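In Defence of the Open Lid
Ourania Economou 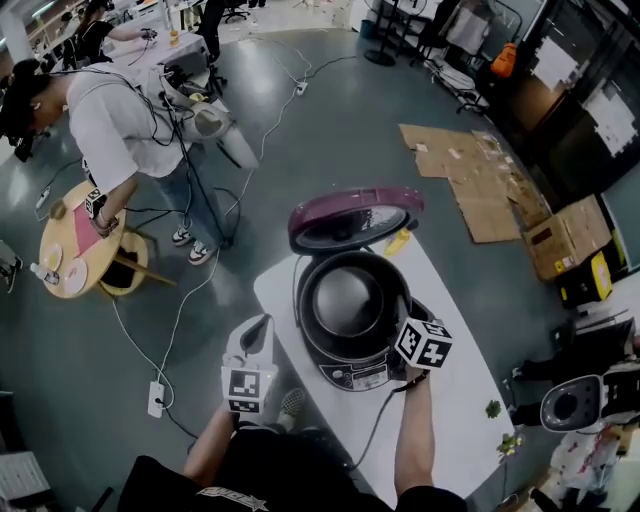 A machine with one job

I have owned my rice cooker for eight years and for most of that time I have been made to feel I ought to apologise for it. Visitors spot it on the worktop and say, in the voice people use for other people's tattoos, "Oh, you've got one of those." Then they tell me you can do rice perfectly well in a pan.

You can. I have eaten theirs. It comes in two layers, soup and roof tile, and it is served with a speech about the absorption method.

My own cooker is a Jomura, plain white, bought in Tinbridge the week I moved into a flat with two working hobs. I'd have liked a maroon-purple lid with a bit of shine to it, the sort of thing that looks as if it has somewhere to go afterwards, but the shop had white or white. It has a panel of buttons of which I use one. I believe another makes porridge. We have never discussed it.

The case against

My brother-in-law belongs to the school that says a kitchen should contain nothing that does only one thing. He owns an Ahonen multi-cooker with a booklet as thick as a hymnal, and it will steam, sear, prove and, for all I know, witness a signature. It lives in a cupboard behind the fish kettle. In November he made rice for us in a saucepan because he couldn't face getting it out.

There is also the question of room. A rice cooker takes up a fair bit of table, and it trails a cord that always wants to be on the side away from the socket. I grant all of this. I would only point out that the same people will give over half a worktop to a knife block and use the small one.

On lids

What I will defend to the last is the hinged lid. A loose lid has to be put down somewhere, dripping, and there is never a somewhere. A hinged one tips back and stays there, shiny shell behind and silver plate in front, and leaves you both hands for the paddle and the bowl. With the lid up you can also get the inner pot out and wash it, and this is the part the pan people have no answer to. Dark nonstick, a wipe, done. Their pan is still soaking on the draining board, and will be there at breakfast.

My aunt in Allari keeps hers open whenever it isn't cooking, to let it air, and regards a closed one much as other women of her age regard an unmade bed. I used to think this was fussing. Then I shut mine on a damp pot and went away for 2 weeks, and I leave it open now.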